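House Rules for Simulated Kitchen Trials

Posted on a Monday, after the weekly review

This blog has until now been a place for short notes on tools and reading. The present entry is longer. It sets out the working rules I have adopted for two-armed kitchen tasks in simulation, which I drafted for the Joter project and have since revised at the request of colleagues at Nirnevik. They are recorded in one place so that they may be cited and corrected.

The rules apply to every trial that will be used in training or in a reported result. Exploratory runs are exempt, provided that they are stored separately and labeled as such.

1. Fix the task sentence before the first trial

Each task is stated in one plain sentence that names the object, the starting place and the goal. The sentence may not be changed once trials have begun. If it proves unclear, the set is closed and a new one is opened under a new name. An earlier set of 400 trials had to be divided by hand when "put it in the pot" was found to have been read in two ways.

2. Record the starting state

A trial begins with both hands clear of every object. The layout is saved before any motion command is sent, including items that play no part in the task. Background items affect what a policy learns — a dish at the back of the counter is part of the record.

In the layout used for the sweet potato task, the saucepan stands at the center of the marble counter with its handle toward the near edge. The sweet potato lies in the white tray to the right, and the left hand is held open over the counter on the other side of the pan.

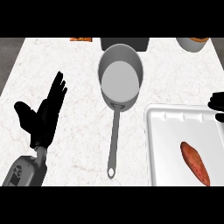 3. Vary one thing at a time

Within a block of 100 trials, only one condition may change. Object position comes first, then orientation, then lighting. Combined changes are reserved for the final block, and that block is reported separately.

4. Define success in advance

The written test must be one that a second reader could apply without asking the author. For placement tasks, the object must rest inside the target, and both hands must have released it for 5 seconds. A trial that meets the first condition and fails the second is a failure. Partial credit may be kept in the notes but does not enter the score.

5. Keep the failures

Failed trials are retained with the same care as successful ones. Deletion is permitted only where the simulator itself has faulted, and the fault must be logged. Mac Mathúna, whose review procedure I have borrowed in large part, asks for a short written cause beside each failure. I have kept that requirement, although it is slow work.

6. State the limits

A simulated result is to be described as simulated in the title, the summary and every table. Claims about physical equipment require physical trials. The minimum in my own work is 200, and the Prosesport checklist is completed before they start.

Two matters remain open. The first is whether a change in the camera angle should count as a change in lighting or as a condition of its own; for the present it is treated as its own. The second is how long failed trials should be stored. Readers who keep similar rules are invited to send them, with the reasons for any point on which they differ. The next revision is planned for January.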